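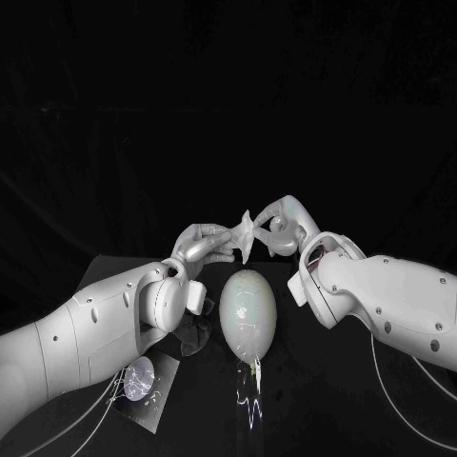 Two white arms over a black table, black curtain behind

Gronon open day, Kalness
Posted 2021-08-15

I went to the Gronon open day expecting to be told that my yogurt tubs have a bright future, and I was told exactly that before I had reached the coffee. Gronon runs the sorting plant at Kalness, the one that takes our curbside bins. Admission was free. Parking was in the field by the weighbridge, and the sign for it faced the wrong way, so most of us drove past it and had to turn around in front of the gate.

The day began with a talk in the visitor hall. There were 200 chairs, which was optimistic, and a slide show that spent a long time on sunsets. The promise that got the biggest letters was "nothing to landfill by 2041." I would like to know who at the company expects to be held to that. It is a comfortable distance off. When a woman near the front asked what share goes to landfill now, the speaker said it depends how you define the share. It does, I suppose. He could have picked a definition and given us a number.

We did get one number. The plant serves 3562 households on the Shenoy side of the river under the new collection scheme, which started in April. We were told that residents on the scheme are "more engaged." I live on it. I have a second bin now, and a calendar I can't read without my glasses. My neighbors put everything in whichever bin has room.

The walking tour was better than the talk. They took us along the raised walkway over the sorting floor, in vests and earplugs, and even a grump has to admit that a moving river of other people's cardboard is worth seeing. The noise is tremendous. The smell is less bad than you would think, sweetish, like an old lunchbox. Our guide had to shout, and what she shouted was mostly good sense: flatten your boxes, leave the lids on, stop putting garden hoses in. Hoses wrap around the rollers and the line has to stop while somebody cuts them free. 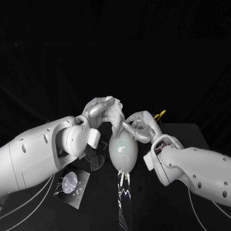
What I wanted to see was the end of the process, and that was the part we didn't get. Sorted plastic comes out in bales, and the bales sit in a yard behind the building. We saw the yard from a window on the stairs. I asked where they go next and was told "to our partners." I asked whether the partners were in this country. Some of them, yes. I asked about film, the crinkly stuff that makes up half of my own bin, and the guide said they were "exploring outlets" for it. In my experience that means it gets burned, but she didn't say so and I can't prove it.

Then there was Plikent. If you shop at the big supermarket you will have seen the bags, green with a leaf on them, sold for food scraps and said to break down on their own. Gronon had a table of them with a glass tank next to it. The tank held soil and six strips of bag, supposedly buried at different dates, each one more ragged than the last. It was a nice display, and children liked it. There was no label saying how warm the soil had been kept or how long the oldest strip had been in there, and the young man at the table didn't know either. My own compost heap has a Plikent bag in it from last fall. I dug it up the evening after the visit to check. The leaf is still perfectly sharp.

He did tell me something useful, though I don't think he was supposed to. At Kalness the green bags are pulled out with the ordinary plastic ones – the line can't tell them apart – so if you put your scraps in one and drop it in the recycling bin, it goes out as trash. Food scraps have their own collection. Please use that, and an old newspaper will line the caddy just as well for nothing.

A few practical notes for anyone thinking of going to the next one. Wear closed shoes, they turned a family away from the walkway for sandals. The stairs are open metal grating and there is no elevator to the upper level, which the flyer doesn't mention and should. Coffee was fine and the cinnamon rolls were gone early. The toilets are back by the entrance, a long walk from everything. Bring your own earplugs if you're fussy, because the free ones are the hard kind.

Would I go again? For the walkway, yes. I left with a tote bag, a fridge magnet and a leaflet on glossy paper. The leaflet has a plastic coating, so by their own rules it can't go in the paper bin. I have written to Gronon to ask about the film and the bale yard, and if they answer I'll add it underneath.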